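Webhook配信における再送と冪等性の実装
ソフトウェア設計演習 最終レポート(第4班) 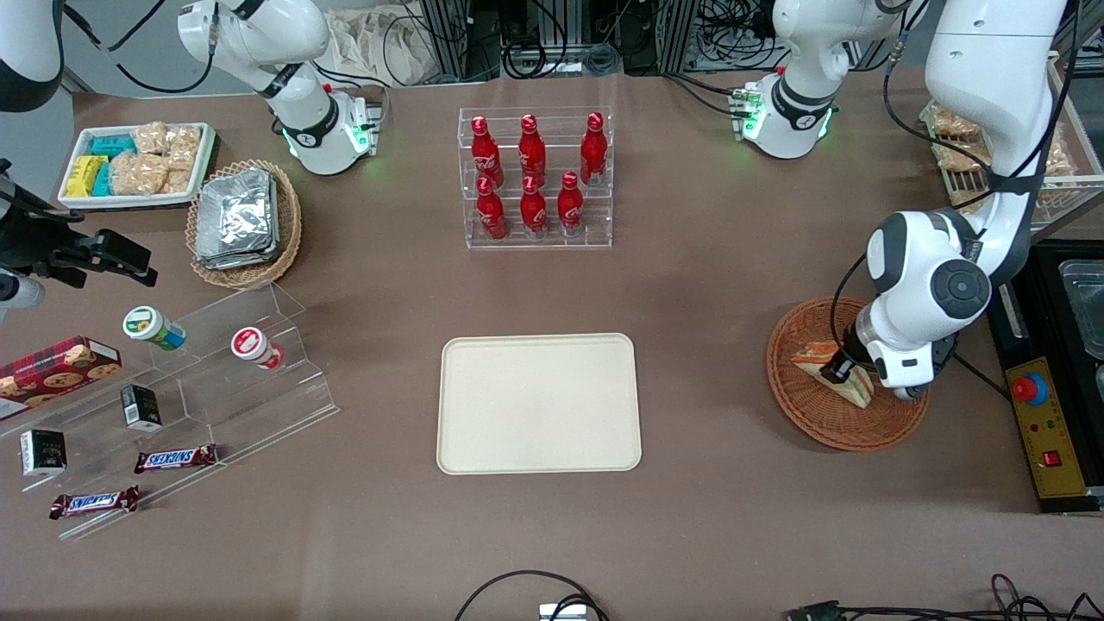

図1 丸かごの三角サンドイッチとグリッパー。中央付近は空のトレー。

1. はじめに

本レポートは、後期の演習で作成したWebhook配信サーバー「Grerngate」について、設計と、設計どおりにいかなかった部分をまとめたものである。後者のほうが長い。

課題は「外部のサービスにイベントを通知する仕組みを作り、受信側が不調でも通知を失わないこと」であった。課題文は一行で、評価基準は三ページあった。班員は筆者を含めて三名で、配信側を筆者とBrian Gachanja、受信側の模擬サーバー「Bruneo」をNoreen Conneelyが担当した。Bruneoはわざと遅延し、わざと500を返し、ときどき200を返してから接続を切る。担当者の性格とは関係がないと本人は主張している。

2. 構成

Grerngateは三つのプロセスからなる。受付がHTTPのPOSTを受け、イベントをPostgreSQLのテーブルに書き込む。配信ワーカーがそのテーブルから未送信の行を取り出し、登録済みのURLに送る。残る一つは管理画面で、失敗した配信の一覧と「再送」ボタンがある。ボタンの配色には丸一日の議論を要したが、本レポートでは扱わない。

キューには当初、専用のメッセージブローカーを使う予定だった。Brianが設定ファイルを書き始め、三日後に静かに消した。結局、SELECT ... FOR UPDATE SKIP LOCKED で行を取り合う方式に落ち着いた。古風だが、障害時にpsqlで中身を覗けるのはありがたい。

送信するリクエストには次のヘッダーを付ける。
Event-Id: イベントごとに一意のUUID
Event-Attempt: 何回目の試行か
Event-Signature: 本文とタイムスタンプに対するHMAC-SHA256
Event-Timestamp: 署名時刻(UNIX秒)

署名は共通鍵による。公開鍵方式も検討したが、鍵の配布手順を書いているうちに中間発表の日が来た。

3. 再送の方針

応答が2xx以外の場合、またはタイムアウトした場合に再送する。タイムアウトは800ミリ秒とした。短いのは承知している。演習室の回線で待ち時間の長い試験を繰り返すと、日が暮れるからである。

間隔は指数バックオフで、初回を2秒とし、以後は倍にしていく。上限は8回。これを超えた行は「dead」状態になり、管理画面に赤で表示される。4xxのうち410は受信側が購読をやめたものとみなし、再送せずに登録を無効にする。それ以外の4xxも再送の対象とした。理屈の上では無駄だが、Bruneoは気分で404を返すことがあり、現実の受信側にもそういうものがいるとNoreenは言う。実例を求めたところ、彼女が高校時代に作ったサーバーであった。

最初の版にはジッターを入れていなかった。Bruneoを止めて再起動すると、溜まっていたイベントが一斉に同じ秒に届き、Bruneoはまた止まった。これを四度観察したあとで、教科書の該当ページに付箋が貼ってあることに気づいた。貼ったのは筆者である。現在は待ち時間に0から50パーセントの乱数を加えている。

4. 冪等性

再送する以上、同じイベントが二度届くことは避けられない。タイムアウトしたリクエストが、受信側ではきちんと処理されている場合があるためだ。配信側でどれだけ工夫しても、応答が途中で失われれば区別はつかない。したがって「少なくとも一回」の配信を保証し、重複の排除は受信側に頼むことにした。Noreenはこの「頼む」という動詞に不満を示したが、代案は出なかった。

Bruneoでは、Event-Idを主キーとする受信済みテーブルを用意し、業務処理と同じトランザクションの中でINSERTする。一意制約に違反したら処理を飛ばして200を返す。初期の実装ではINSERTを別のトランザクションで先に行っていたため、記録だけが残って処理が失われる不具合があった。見つけるのに二週間、直すのに三行かかった。

順序は保証していない。「作成」より先に「削除」が届くことがある。イベントにバージョン番号を持たせ、古いものは捨てるよう仕様書に書いた。仕様書を読む人がいるかどうかは、今回の評価範囲に含まれない。

5. 負荷試験

試験には、以前の演習で班が作った送信ツール「Chege」を使った。Bruneoの故障率を20パーセントに設定し、ワーカー数を変えながら配信の完了を待った。

ワーカー1台では、処理できたのは毎秒126件であった。4台にするとほぼ比例して伸びたが、8台では4台とほとんど変わらない。原因はデータベース接続プールの上限で、Brianが「とりあえず」と書いたコメントの横に4という数字があった。上限を増やすと8台でも伸びたが、今度は演習室の共有サーバーの監視が反応し、土曜の夜にTAからメールが届いた。文面は丁寧だった。

失われたイベントは、最終版では0件である。重複はBruneoの側ですべて検出された。deadになったイベントも、管理画面の再送ボタンから最後には届いた。ボタンの配色が効いたという説を唱える班員がいるが、根拠はない。

6. 残った課題

遅い受信側が一つあると、ワーカーがそこに張りつき、ほかの宛先への配信が遅れる。宛先ごとに同時送信数を制限すればよいことは分かっており、ブランチもある。テストが通らない。

署名鍵の更新にも対応していない。新旧二つの鍵で署名を並べて送る方式を考えたが、ヘッダーの書式で班の意見が割れた。隣の班の「Stirnex」は鍵の更新まで実装しており、発表で先生に褒められていた。こちらの発表では再送ボタンが褒められた。

また、宛先URLの検査が甘い。内部アドレスを登録すると、Grerngateは自分の管理画面にも律儀に配信する。発表前夜に気づき、localhostという文字列だけは拒否するようにした。127.0.0.1は今のところ通る。

7. 分担

受付、配信ワーカー、本レポート: 筆者
データベース、管理画面、接続プールの数字: Brian Gachanja
Bruneo、受信側の仕様書、負荷試験: Noreen Conneely

ソースコードは班のリポジトリのfinalブランチにある。final2ブランチは見なくてよい。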